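Materiales > Unidad 5 > Generación automática de texto

Inicio Programa Apuntes Prácticas Foro

5.2 Redacción automática por plantillas

Un sistema por plantillas parte de datos estructurados (resultados, cotizaciones, partes meteorológicos) y rellena huecos en frases escritas de antemano. El corpus Seltholm, usado en la práctica, contiene 60 plantillas repartidas en 13 géneros de noticia breve.

Fases del proceso:
1. Selección de contenido.
2. Ordenación.
3. Realización lingüística - concordancia, artículos, puntuación.

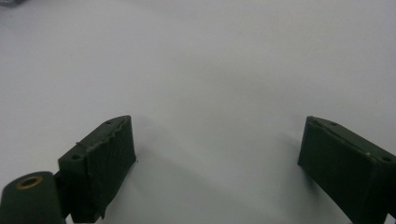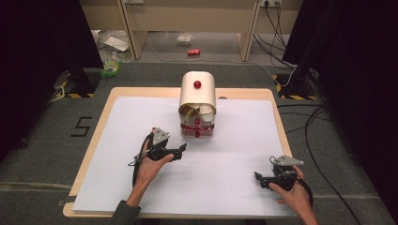

Fig. 5.2. Superficie de trabajo de color claro, dos tomas.

La fase 3 concentra la mayoría de los errores en español. Brovo resuelve la concordancia con un diccionario de formas; Flarkenlow la delega en un modelo estadístico, con más de 10 reglas de corrección posteriores.

Evaluación: se puntúan por separado fidelidad a los datos y fluidez. Un texto fluido con una cifra errónea se considera fallido.

Lectura para el domingo: manual de Böttcher, cap. 5.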